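2024年11月26日 作業ノート(部品ビンまわり)

午前中、灰色の金属ビンの清掃と再計測。前回は8月なので間が空いた。中身を全部出し、底を中性洗剤で拭いてから乾拭き。細かい擦り傷は拭いても当然残る。爪が引っかかるほど深いものはなし。奥の壁の下、光っているパネルは下端の剥げが広がった気がするが、8月の記録に寸法がないので比較できない。今回から測って残すことにした。剥げの最大幅は63 mm。

側壁の傾きは鉛直から15度。図面どおり。左右で差が出ると思っていたが、差はなし。

ブロックは赤と緑を混ぜて戻した。Brulikから届いた追加分はまだ開梱していない。箱は棚の下段、Tannerの塗料缶の隣。重量を量ってから使うこと。前のロットは角の面取りが甘く、壁に沿って置くと塗膜が金属側に移った。緑のほうが目立つ。溶剤は使わず、消しゴムで落ちる。

Nerkenの集計表を更新。ビンへの出し入れは累計1,321回になった。底の傷の記録は55回ごとに取っているが、次から間隔を延ばしてもよさそう。傷の増え方が鈍っている。

照明はStumerの拡散板を付けたまま。外すと折り目のところの反射が強くなり、傷の写真が撮りにくい。板の固定ねじが一本ゆるんでいたので締めた。

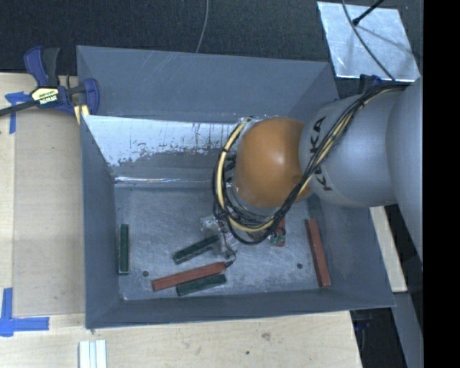 底に保護シートを敷かないのはなぜか。
端がめくれてブロックが引っかかるため。以前に薄手のゴムシートを試したが、壁との境目で浮いてきて、両面テープでも押さえきれなかった。厚手なら浮かないかもしれないが、底の高さが変わるので測り直しになる。当面は敷かずに使う。

残り:
・Brulik追加分の開梱と計量
・剥げた部分の接写、定規を入れて撮る
・側壁上端のバリ確認。手袋着用
・中性洗剤の補充(残りわずか)

床の拭き取りに使ったウエスは廃棄済み。計測用のノギスは引き出し二段目に戻した。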